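Vevora "ten-year" table coating - anyone had it done?
Forum: House and Home > Furniture care

moushumi_d
We have a long wooden table in the corridor at work that everybody eats at, and the finish is starting to bother me. A rep left a leaflet for a coating called Vevora. Spray on, leave overnight, then supposedly no coasters, no mats, no rings and no oiling for 10 years. The quote came to £673 including the call-out.

I don't believe a word of it but my colleague Man-sik Gil does, and he holds the budget. Has anyone here paid for this with their own money? Please don't paste the website at me, I've read the website.

tannin_and_tea
No experience of that one but I had something very like it put on a dining table. It was lovely until September, when the sun came round and it went yellow at the window end. When I rang up I was told yellowing was "ambient" and not covered.

Read what the guarantee covers before you read anything else.

oldlapjoint
£673 for one table is mad. A tin of hardwax oil and an afternoon with a cloth will do you.

Also, what's on it now? If you don't know then neither does the rep, and he's proposing to spray over it.

Ilham_K
I'll be the dissenting voice. We had Vevora on two café tables and I'd have it again. 18 months so far, wiped down all day long, hot cups straight on the wood. Not one ring. I did haggle, mind you, and I wouldn't have paid your price.

oldlapjoint
18 months isn't 10 years.

Ilham_K
I didn't say it was. I said no rings in 18 months, and my last oiled tables had rings in a week.

moushumi_d
Thanks all. @Ilham_K were yours bare wood when they did it? The leaflet says "suitable for all interior timber" and nothing about stripping back. I can't tell you what ours has on it. It was here before I was. Brown wood, warm colour, on the shiny side:

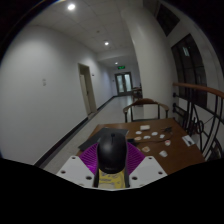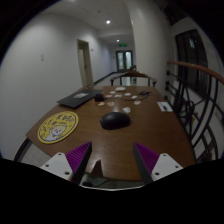
Last edited by moushumi_d: 19 Nov 2024

Man-sik says the round yellow mat in the second one is exactly what we'd be able to get rid of. I like that mat. I'd also point out that a mat is a good deal cheaper.

tannin_and_tea
Keep the mat!

I'd want to know who did their testing. Mine came with a chart showing 3000 wipes with a damp cloth. Who wipes a table with a clean damp cloth? In my house it's a scouring sponge with last night's curry on it.

moushumi_d
Funny, our leaflet has a 3000 wipes chart too. No lab named, no mention of what they wiped with.

Ilham_K
Ours were sanded right back first, yes. They charged separately for that. So if your £673 doesn't say sanding I'd ask, in writing.

oldlapjoint
There you go. Either they sand it, in which case half the benefit is that somebody has finally sanded it, or they don't and you've got a coat of something sitting on top of a coat of something else. It'll peel at the edge where people's sleeves go.

yeon
Bit unfair oldlapjoint. You say "get the oil out" on every thread. Oil is fine at home where one person cares about the table. At work, who is going to re-oil it? We had an oiled one in our staff room and it was never touched after the first year. It looked like a bread board.

oldlapjoint
I say it on every thread and every thread I'm right. But fair point about workplaces. In that case hard varnish, done once by a local french polisher, and you can see his other jobs before you pay him.

yeon
Which will also cost money.

oldlapjoint
Which will also cost money, yes, but it will be varnish and he will tell you it's varnish. What IS Vevora? Does the leaflet say?

moushumi_d
"An advanced cross-bonded surface system."

oldlapjoint
So, varnish.

tannin_and_tea
If it helps, the firm that did mine was called Sella and they'd changed their name by the time I complained. The guarantee was with the old name. Look up how long your lot have been trading. A ten-year promise from a company that's been going for two is just a leaflet.

Ilham_K
I can't argue with that part. I never counted on the guarantee, I thought of it as paying for a finish and if it lasts five years I'm happy.

moushumi_d
That seems a sane way to look at it, though I don't think I can get from there to £673.

I've emailed the rep with three questions: is sanding included, what is the stuff, and does the guarantee cover heat rings as well as water. He rang instead of writing back, said yes to the first, "proprietary" to the second, and on the third he said he'd never had a customer ask. I've asked him to put the first one in an email. Nothing yet.

Man-sik has agreed to get a second quote from a polisher. He still thinks I'm being difficult.

oldlapjoint
Ask the polisher to try a patch on the underside before he commits to anything. And post the quote, I'd like to see what they charge round your way.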